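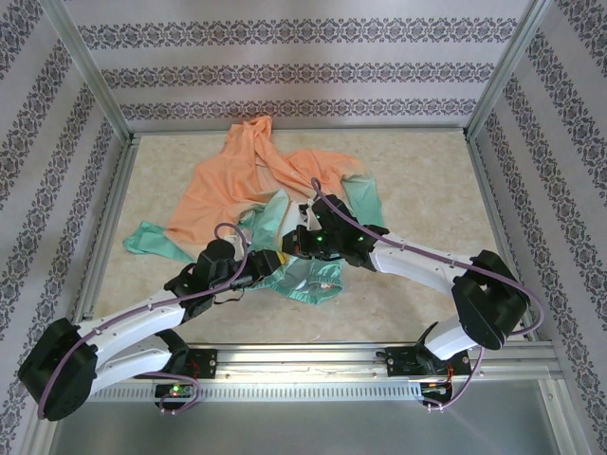 Home > Bags + Storage > Soft Pouches > Mint Zip Pouch

Print this page | E-mail to a friend

DRUKAU MINT ZIP POUCH
Back in stock. Colour is mint green only, sorry, the grey is gone till July at least.

Soft zip pouch for the small stuff that ends up at the bottom of the suitcase. Socks, swimmers, kids' spare top. Folds down to nothing when empty.

- Pale mint outer, small darker green print all over
- Peach zip, nice contrast
- Pink lining so you can see whats in there
- Weight limit 800 g, don't push it

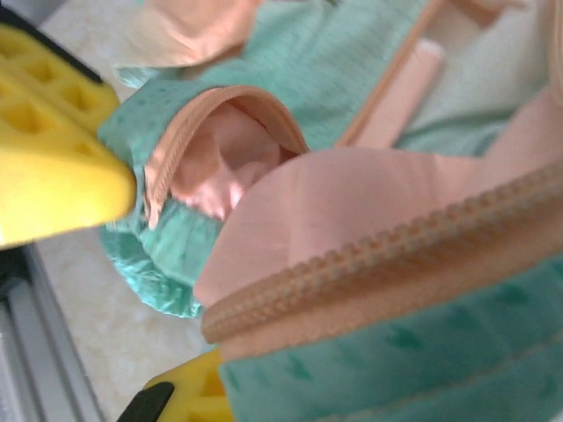
WILL IT FIT A TOP?
Most asked question. One kids' long-sleeve, yes. Roll it, don't fold. Adult hoodie, no, get the Torholm bag instead. Open the zip right round to the end before you start stuffing, much easier on the seams. 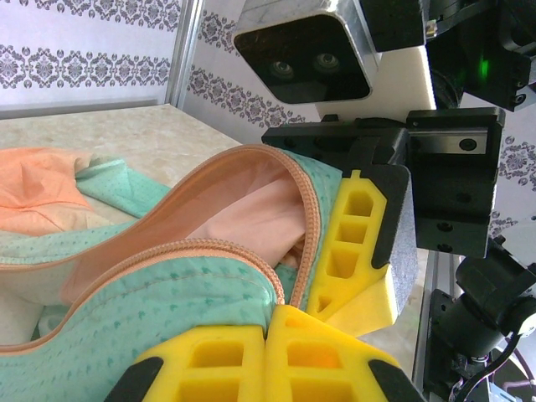

Mint pouch on its side, zip open, pink lining showing.

CARE
Cold wash, inside out, zip closed. Line dry in the shade. No dryer!! Cool iron on the outer if you must, keep off the zip. Creases drop out after a day or so on a hanger. Wash with like colours the first time, specially if you've got anything orange in the load. 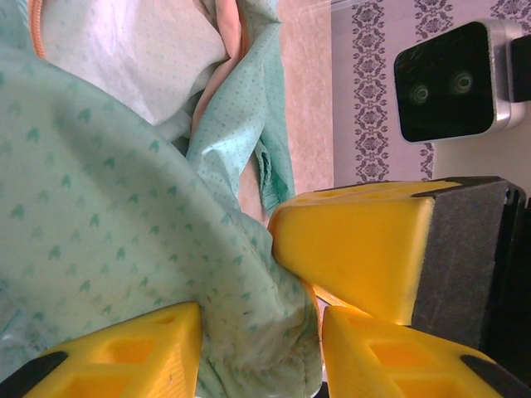 Print up close, soft folds.

PRICE + POSTAGE
$19 each, $18 each if you take two or more. Ships flat from our Gerov warehouse. Orders in before 2 pm go same day. Only 300 in this batch and we wont be holding any, so no layby on this one.

Returns fine if unused, tags on, reciept in the bag.

Print this page | E-mail to a friend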